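Ollico > Home care > Laundry > Washing and drying by hand

How to wash and dry clothes in a flat without a machine

By Nisha Kushwaha
Updated July

We use cookies to remember your settings. Accept all | Manage

I lived for two years in a top-floor flat in Vaher with no plumbing for a washing machine. Most weeks I washed everything in the bath. It takes an hour for a small load, plus drying time.

What you need

A bath or large tub, liquid detergent, a clothes airer and two old towels. I use Pamska liquid, but any hand-wash detergent will do. Powder is harder to rinse out in cool water.

1. Sort the clothes

Make three piles: lights, darks, and anything that might lose colour. Check the pockets and turn printed tops inside out. Keep new dark clothes on their own for the first few washes.

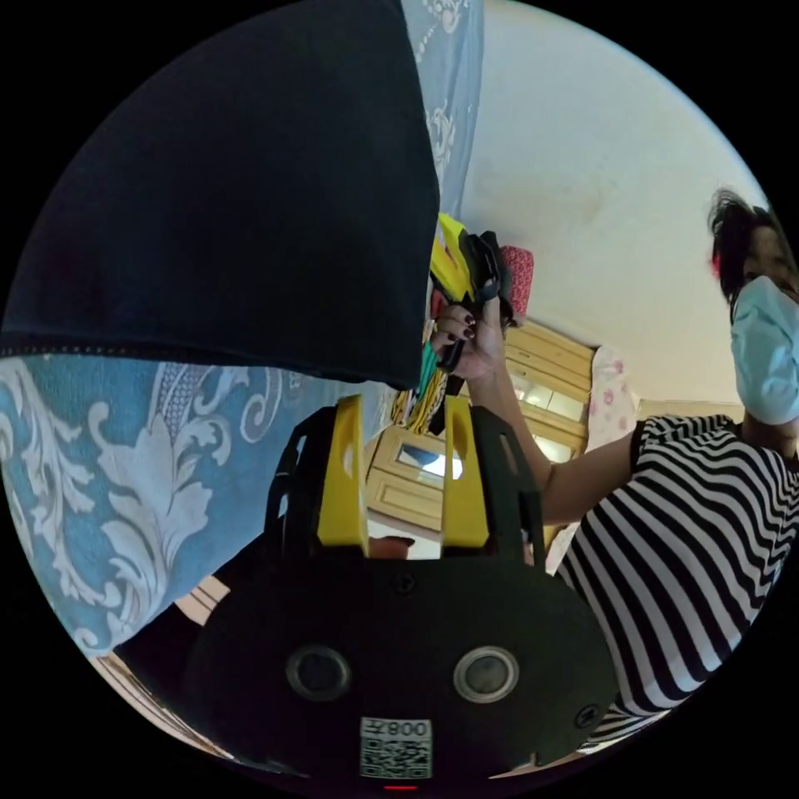
Striped short-sleeved top in black and white. Use cool water for strong contrasts like this.

2. Soak

Fill the bath to a hand's depth with lukewarm water and stir in the detergent before the clothes go in. Leave them for 15 minutes. Work towels and socks gently with your hands halfway through. Rub collars and cuffs with a drop of neat detergent, using your thumb or a soft nailbrush.

Wool should only have a few minutes, in cool water, with no rubbing. 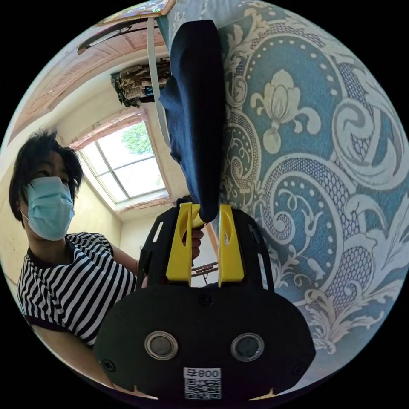
Short sleeves are easier for this sort of job.

3. Rinse

Let the dirty water out and press the clothes against the side of the bath. Refill with clean water, move everything about, and drain again. Do this until the water stays clear. If the clothes still feel slippery, there is detergent left in them. 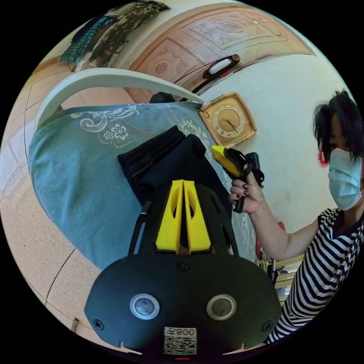
Don't wring knits or anything with elastic. Lay the item flat on a towel, roll the two up together and kneel on the roll. Cotton shirts can be twisted lightly. Heavy things should hang over the bath until they stop dripping.

4. Dry

Put the airer near an open window, away from the wall. Leave a gap between items and turn them over once in the evening. My Skelter airer holds one bath load if the socks go on the bottom rail. Jeans dry faster hung by the waistband with the pockets pulled out. 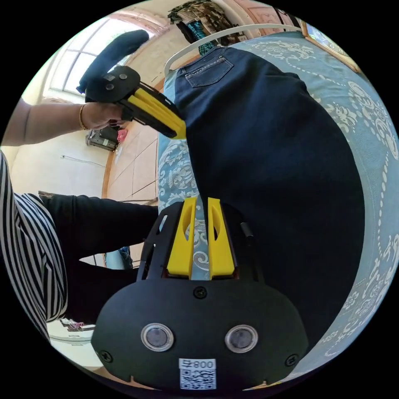 5. Fold and put away

Feel the seams and waistbands first, as these dry last. Fold jeans in half lengthways, then in three. Anything slightly damp goes back on the airer overnight.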